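Topic: Two hands for wrist pain – do you warm up before long days of typing?

gunnel_a
2018-06-08
Hello everyone. I translate manuals from home, and since October my wrists are hurting in the evening. My doctor says it is not serious, but I should take breaks and do stretches. I would like to know what people here do in practice. I type up to 700 lines on a busy day, and I forget the breaks completely.
Gunnel Aasen

Virnier
Welcome, Gunnel. I had the same two years ago. What helped me was a lower chair and a keyboard without the number part, so the mouse is closer. Stretching did very little for me. I know many people in this forum love it, but I did it every morning for 148 days (I kept a list) and my wrists felt the same.

ismont_k
I must disagree with Virnier. A list of mornings says nothing if you then sit for four hours without moving. The stretch should come in the middle of the work. I set a kitchen timer, and when it rings I stand up, also if the sentence is not finished. The first week it was very annoying – after that I did not think about it.

Virnier
I did also stand up, ismont. I only say that for me the furniture made the difference. Before the new chair my elbows were lower than the desk, and I was bending the wrists upward all day.

gunnel_a
Thank you both. My desk is an old dining table and it is quite high. I can not cut the legs, it came from my grandmother. Can a footrest help?

Chowdary
Yes, raise the chair and put something under your feet. I used a box of printer paper for a long time, it works as well as a bought one. Measure first from the floor to your elbow when you sit straight. My desk was five centimeters too high and I had never noticed.

ismont_k
Agree about the footrest. And for the break, Gunnel, I do only one thing that I can remember without a paper. Elbows on the desk, hands up, open all the fingers and let the thumb go wide to the side. Hold it for a few slow breaths, then let the hands fall loose. Do not push if it hurts. 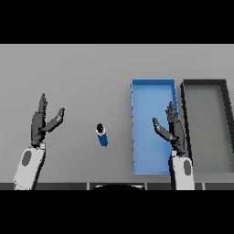 Avico
I would be careful with holding it long. My physiotherapist told me to keep it short and to repeat it more often, and never to do it on a day when the wrist is swollen. Ask yours before you start.

ismont_k
That is fair. Short is fine.

gunnel_a
I have no swelling, only a tired feeling near the thumb. I will ask at my next visit. Today I put two thick dictionaries under my feet and raised the chair, and the shoulders are already lower. Does somebody use a wrist pad in front of the keyboard?

Virnier
I threw mine away. I was leaning on it while typing.

Chowdary
I kept mine, but I rest on it only when I am reading. Try a folded towel before you spend money.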